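Wuvotard tidy-up project, student division: who else is doing this from home?

Posted in: Clubs and Competitions > Household tasks

mostly_harmonic
May 12, 2020

Okay, I have to tell somebody outside my own house about this. Our robotics club at Susdale moved the whole spring project into people's homes, and I thought it was going to be a sad little substitute for the real thing. It has been the best part of my year!

Quick background for anyone who hasn't read the Wuvotard rules. You teach a policy to do living room chores (cushions back where they belong, blanket straight, towel folded and hung up) and you do it from demonstrations. No arm needed for the demos. You hold the gripper in your hand with the camera on top and just do the chore, over and over, and the recordings are what you train on. There are 4 of us on the team and we pass one hand gripper along, wiped down and in a sealed tub, a week in each house.

We're at 200 demos as of last night. Cushion stacking looks good in replay. Towels are a mess. The club target is 4,000 across all teams by the end of May and I think we'll get there, but I'd love to hear how other groups are splitting things up, especially if your rooms all look different from each other.

gearhound_pat

Nice, congrats on getting going. We started with the same plan and our first batch was junk, so a few things that might save you a week:

Keep your wrist slow when you come in over the cushion. We were all moving like people, and the tracking hated it. Lock the exposure on the camera before each session. And write down the room layout before you start, even a sketch on paper, or you'll never sort out later which set came from which house.

On splitting, we gave each person one chore and told them to stick to it.

mostly_harmonic

Thank you! The wrist thing is so real. My mom watched me for a bit and asked if I was feeling all right, I was moving that slowly.

One chore per person is interesting, but doesn't that mean your policy only ever sees towels in one kitchen?

gearhound_pat

Yes, and that's fine for the student division. The test room is one room. You want a lot of clean demos of the same thing. Variety is for later.

Hughes_team_B

Going to disagree pretty hard with that. The test room is one room, sure, but you don't get to see it ahead of time. Last year we trained on a single couch, a dark blue one, and in the trial the couch was tan and the gripper just hovered there like it was waiting for a bus. We scored zero on cushions. Zero! Our coach still brings it up.

Move things. Swap the blanket. Turn the pillows around. If someone on the team has a loud patterned blanket, use it, because plain ones are the easy case.

gearhound_pat

One bad trial isn't proof of much. We had one couch as well and made it through to the second round. I think your problem was how few demos you had.

Hughes_team_B

We had plenty. I'll dig out our log if I can find it.

tinsnips

Both of you are a little bit right? We did 20 demos per layout, then changed something and did 20 more. That was a nice size, long enough to get into a rhythm and short enough that nobody started getting sloppy. Our success rate on pillows went up every time we added a layout, even when the new layout was only the same couch with a different throw on it.

Towels are their own animal though. OP, what's going wrong with yours?

mostly_harmonic

Mostly the second fold. The first one goes fine, then the fingers pick up both layers when I want one, and the whole thing opens up again. I've tried coming in from the side and from above. From the side is better but then I lose sight of the corner behind the gripper.

And I love the 20 per layout idea. Stealing it tonight!!

tinsnips

Try pinching about a thumb's width in from the corner and lifting straight up before you pull. If you pull first, the bottom layer comes along for the ride. Also thinner towels are worse, weirdly. Start with the thick ones, get a decent batch, then go thin.

gearhound_pat

Agree on lifting first. That one I won't argue with.

quietservo

Question from a newer team. We're looking at the Mostolier mount since our 3D printed one keeps working loose. Is it allowed in the student division? The parts list only says "rigid camera mount" and our advisor reads that as printed parts only.

Hughes_team_B

It's allowed, we used one last year and passed inspection without a word. Tighten the small screws before every session anyway. They creep.

quietservo

Perfect, thanks. We'll order it this week.

mostly_harmonic

Update! Did two layouts tonight and it went so much better. Lift first, then pull, and I got the second fold on nearly every try once I stopped rushing. Cushions are almost boring now (in a good way, I could do them with my eyes shut, though the camera would complain). I also started mixing the chores inside one session, a few cushions and then over to the towel and back again, and it keeps me awake.

Still undecided on the one-room question. I want to train one version on a single house and one on all four houses and run them against each other once we can get at the arm again. If the single-house one wins I'll come back and say so, gearhound_pat, I promise.

gearhound_pat

Holding you to it. Use the same number of demos in both or it doesn't count.

Hughes_team_B

Seconded, same number in both. And hold one house out completely for testing, otherwise you're grading yourself on rooms it already knows.

mostly_harmonic

Good call, holding one out. It'll probably be mine, since I know it best and I'll notice if something's off. Couch side of the room, from tonight's session:

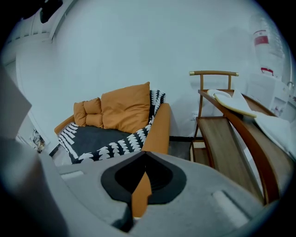 Stamatia Liapis

We ran that same comparison at our school and the mixed version won on cushions but lost on towels, by quite a bit. I'd score the two chores separately from the start. We averaged ours together and spent two meetings arguing over a number that didn't tell us anything. Happy to share our score sheet if you want it, it's only a spreadsheet but it has a column for "picked up both layers" that you might get some use out of.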